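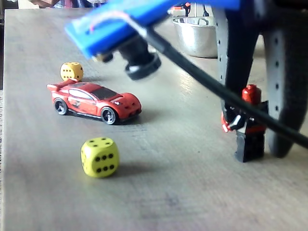 Good habits for a small robot arm at the kitchen table

If you share your table with a hobby arm, as we do in our house from October until the garden wakes up again, you will want a few house rules. I have been writing ours down on the inside of a cupboard door for a good while now, and readers of this page keep asking for them (133 letters at last count, bless you all!), so I have tidied them up a little.

Start with the table itself. Wipe it, dry it, and let it air for a few minutes before anything goes down on it. Furniture polish is lovely on a sideboard but miserable under a robot, as the feet creep and small things skate away when they are nudged. I use a drop of dish soap in warm water and an old cotton napkin.

Then mark the reach. With the power off, swing the arm gently as far as it will go each way, if your maker's booklet allows moving it by hand, and put down bits of painter's tape at the farthest points. Add a hand's width all around. Mugs, phones, elbows and the cat stay outside the tape while the power is on. We peel it up every evening so it doesn't leave gum on the wood.

Cables deserve more fuss than most people give them. A loose one that droops across the work can drag a toy over, and worse, it can get pinched at a joint. Run the arm slowly through its whole path once and watch only the cable, nothing else. Leave enough slack for the farthest stretch and tie the rest back with a soft strap. Wire twist ties can bite into the covering, so save those for the bread bag.

For things to pick up, go to the toy box. Dice are a fine beginning: light, hard to hurt, and much the same whichever way they land. A toy car is a good step up, with its slopes and wheels, and a little building-block figure will teach you patience, I promise. No glass, no batteries, nothing hot and nothing anyone in the family would cry over.

Slow is the rule for any new routine. Évan Gautier, who runs our repair evening, likes the first 11 passes done at the lowest speed with a finger resting by the switch, and I have come around to his way of thinking. Hair tied back, sleeves rolled, no dangly necklaces. If something falls over, stop the arm first and reach in second. Children can set out the pieces and then step back behind the tape, and ours take great pride in calling "clear!" before anyone starts.

Keep a notebook too, even a scruffy one. Date, what was on the table, what speed, what went wrong. Mine lives in the drawer with the takeout menus, and it has saved me no end of head scratching over a screw that wanted tightening.

When you finish, park the arm low, switch off at the wall, and give the gripper tip a wipe with a barely damp cloth. Crumbs do get in there, and jam is a terrible nuisance.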